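Two companies become one, and my phone bill

17 Jul 2021 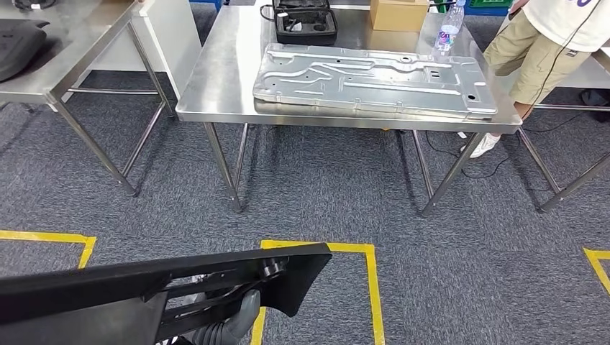
A black plastic panel and a steel work table.

When I moved to Zatuddale there were two companies that could give you internet at home. One was Beler, which had the old telephone lines and later the fiber. The other was Mellor, which came from cable television. People in my street were divided between them like people are divided between two football teams. From August they will be the same company, and I received the letter this week, so I want to write down what I understood from it and what I did not understand.

I should say first that I do not work in telecommunications. I translate technical manuals at home and I need a line that does not fall down when I send big files. I have been a Mellor customer for five years. Before that I was with Beler for a short time, and we did not part as friends.

The letter has four pages. The first page is all good news. It says that the two networks will be "brought together for a stronger future" and that I do not need to do anything. The second page repeats that I do not need to do anything, and then it gives a list of things I may want to do. I may want to check my email address. I may want to make a new password. I may want to read the new general conditions, which are not in the letter but on a website, and the website did not open on Monday evening when I tried. It opened the next morning.

So I read the new conditions. It took me most of one morning and two coffees. I will tell the parts that I think matter for normal customers.

The price of my plan stays the same until the end of the contract. After this, the plan "may be migrated to the nearest equivalent offer." I looked at the offers on the Beler side, and the nearest equivalent to mine is faster for download and slower for upload. For my neighbor, who watches films, this is a present. For me it is a problem, because upload is the thing I pay for. I wrote to ask if I can keep my upload speed and pay a little more. The answer came quickly and was polite, and it said that my question would be answered.

The mobile part is more complicated. My phone is with Clondum, which does not have its own antennas and rents space on the network of Mellor. I always liked Clondum. The bill is one page and I understand every line of it. Now Clondum says that its agreement with Mellor will continue "under the present terms," but it does not say for how long. I think they also do not know. If the new company has its own cheap mobile plans to sell, why would it want to rent its antennas to a small one that sells cheaper? Maybe there is a rule for this. I searched and found that the regulator asked for some conditions before it gave permission, and one of them is about access for smaller operators. The document is long and it is written for lawyers. I understood that access must be given at "reasonable" prices, and I also understood that the word is not explained anywhere.

I tried to find out how it was here before. The library has a small room with papers about the town, and there is a telephone directory from 1913 under glass. It is thin like a school notebook. The numbers are very short, and next to some of the names it is written that one can only call them in the daytime, as the exchange was closed at night. There was one company then, and later the state, and later again private companies. The competition between Beler and Mellor, which I thought was the natural condition of things, is in fact quite young. I do not know why this made me feel calmer, but it did.

Then there is the question of the shops. Beler has a shop near the station and Mellor has one in the shopping center. The letter says nothing about them. When I went to the Mellor shop to ask about my modem, the woman behind the counter said that both would stay open "for the moment." She also told me that the new company will have one customer number, but that it will not start in August, so please call the old one. I waited on the old one for about 50 minutes on Wednesday. The music is still the same piano piece as five years ago.

About the modem: I can keep it. If it breaks, I will get a Beler one. The Beler box does not have the setting I use to give my work computer priority over everything else in the house. I asked on the customer forum and somebody answered me very kindly with instructions, in which you change the setting through a hidden page. My post there has number 1432 and has this one answer, so I think the question is not very popular, but the instructions look serious. I have saved them and printed them also. I hope I will not need them.

One more thing for those who have a Mellor email address. It will continue to work, but the storage becomes smaller. If you have many years of messages with attachments, make a copy before the change. I have moved mine already. It was slow, and I found some photographs I had thought were lost - so it was not a bad evening.

What will I do now? My contract ends in the spring. Until then I stay, because if I leave early I must pay for the remaining months, and there is no other fixed line in my street anyway. A friend in the next valley uses a wireless connection with a small antenna on the roof, and he is content except when there is snow. We have snow here from December.

I have asked Clondum if they plan something for home internet. They said "watch this space," and I had to look up what this means.

If you live in Zatuddale and your letter says something different from mine, please write it in the comments. I am mostly interested in people with the older cable plans, and in anyone who has received a real answer about the upload speed. I will add it to this post when I hear more.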